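Wragg grips: README

Hand-held gripper comparison, Odik vs Drerer. Kitchen table fruit set.

Last edited 16 Apr 2024, Vitalii Moroz. Ask me or Kwan-ho Choi if something's off.

What's in here

Clips from two hand-held grippers doing the same pick and place jobs in people's homes. One has the Odik fingers, one has the Drerer fingers. Same body shape, same camera mount, same person holding it wherever we could manage that. The point was to pick one finger for the Wragg arm before we order more. Also to see if the camera position is any good, which was sort of a side question and ended up eating most of March.

Not a general purpose grasping set. Please don't use it as one.

Numbers

Clips in total: 3,699
Clips kept after checking: 2,875
Clips with fruit in a bowl: 359
Finger types: 2

The kept ones are in clips_ok. The rest are in clips_rest, most of them are fine to look at but have a gap in the tracking or the fingers didn't log. Don't train on clips_rest unless you know why you want to.

Folders

clips_ok: one folder per clip, video plus a track file plus a finger width file
clips_rest: same layout, some files missing
notes: one text file per home, written by whoever held the gripper
calib: camera calibration, one per body, redo if you take the mount off
tools: viewer, splitter, the script that makes the tables

File names go home, job, finger, take. So h04_bowl_odik_012. A few early ones have finger and take the wrong way round, the splitter copes with it, your own script probably wont.

Getting going

Run the viewer first. It needs the calib folder sitting next to the clips folder, not inside it. If the finger width line is flat at zero you've got an old clip with no finger log, skip it.

Times are in seconds from the start of the clip. Width is in millimetres between the pads. Tracks are in the camera's own frame, x right, y down, z forward. There's a flag in the viewer to switch to the base frame if you're replaying on the arm.

Fingers, short version

Odik: softer. Wraps round things a bit. Good on round fruit, bad on thin flat stuff, tends to fold under when you push down on the table. Pads wear at the tip.

Drerer: stiffer, cleaner width reading. Better on cups and packets. Slides off anything waxy if you come in too high. Replays closer to what was recorded, because the pads don't give as much.

For bowls Kwan-ho prefers Odik and I prefer Drerer, see the notes folder for the long argument. The replay tables are in there as well. I would read them per job, the overall score hides too much.

Camera

Mount sits on the right of the body. Fine for most things. With a deep bowl the left arm covers whatever is low on that side, so anything trying to spot objects behind it will struggle. We tried a higher mount with the Iteo bracket and it saw more but knocked into cupboard doors, went back to the low one. Every clip in clips_ok is low mount.

If you move the camera even slightly, redo the calibration. Yes even slightly. The crosshair on the body is the thing to line up on, keep it clean.

Known problems

Patterned tablecloths. Tracking mostly likes them, plain white tables are worse. But a repeated check pattern can make it jump by one square, looks like a sudden sideways hop in the track. Viewer marks these in red.

Dark windows and mirrors. Reflections get picked up as real corners. Mask the top of the image if it's bad.

Clock drift between video and finger width on long clips. Small but it's there. The splitter fixes it if you pass the sync option, off by default, sorry.

Job labels were typed by hand. "orange" and "mandarin" got mixed up across homes, and "lemon" was used for anything yellow. Go by the video if the fruit matters to you.

Homes

People agreed to their rooms being recorded and shared inside the project. Faces were cut. If you do spot one, tell me the clip name and I'll pull it. Don't pass clips on outside without asking.

To do

Redo the cup job with both fingers, lighting was all over the place
Sort out the swapped file names properly
Add left hand takes
Put the replay script somewhere sensible

Bowl job, how it was done

1. Bowl on the table, mixed fruit in it, any order. Don't arrange it nicely.

2. Start a hand's width above the rim with the fingers open. Hold still for a second so the tracker settles.

3. Come down with one pad either side of the fruit you want. Keep the body level, go slow over the rim. Middle of the pads on the widest bit of the fruit, neighbours will get nudged and that's ok. The gap between the pads should look like it does with the yellow fruit here, apples and mandarins left where they are.

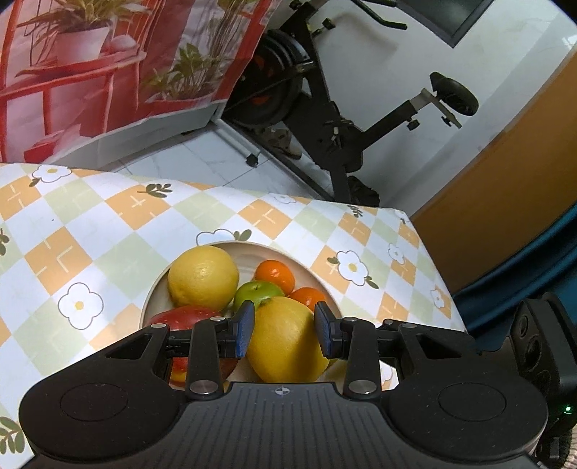 4. Close until the width reading stops changing, then lift straight up. Put the fruit down on the cloth beside the bowl, open, back off, stop recording. Drops count as a take, label them drop and carry on.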